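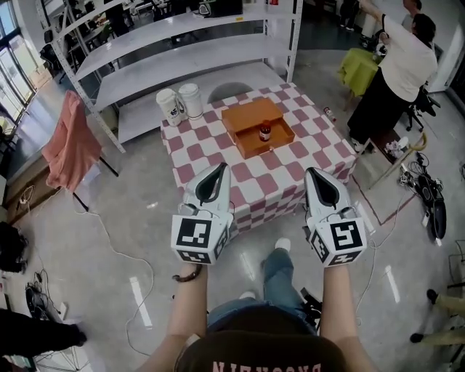 Drawer out, jar in. Checkered cloth not included.

Gemora drawer box, orange. 3 weeks in

Bought this for the craft room because I was sick of small stuff wandering off. Quick review, I have to be out the door by 7.

The good. Color is great, a proper orange, you spot it from the doorway. Drawer comes all the way forward so you can see what's at the back of it. A small jar with a lid stands up in there fine, red cap and all, which my old box couldn't manage (everything had to lie on its side and leak). Came already put together. No screws, no little bag of spare parts, thank you.

The not so good. Drawer is stiff for the first few days. Then it loosens and it's almost too easy, I've pulled it further than I meant to twice. No stop that I can find. If yours has a stop let me know. Also the front edge collects bits. I put a bead or whatever down on it "for a second" and then shut the drawer and it's gone, hunting under the table again. My own fault but a little lip would of fixed it.

It's light too. On bare wood it slides around when you tug the drawer. On a tablecloth the cloth wants to come with it instead, so keep mugs well back. Sticky feet from the hardware store sorted most of that, 200 in a pack so I have feet for life now.

Size: smaller than the listing made me think. Fine for jars, thread, glue, tape. Forget a spray can unless it's a really dinky one, and even then I'd leave it out on the table.

Compared to the Warex one I had before: Warex was heavier and the drawer ran smoother, but it was gray and the handle came off in October. Gemora wins on looks, loses on weight. Haven't tried the Usbridge, too expensive for what it is.

Delivery was quick, ordered late Thursday and had it Monday. Box had a dent, contents ok. Wipes clean with a damp cloth, even marker if you get to it the same day.

4 stars. Would be 5 with a drawer stop. Probaby getting a second one for the buttons if they do it in another color.

143 people found this helpful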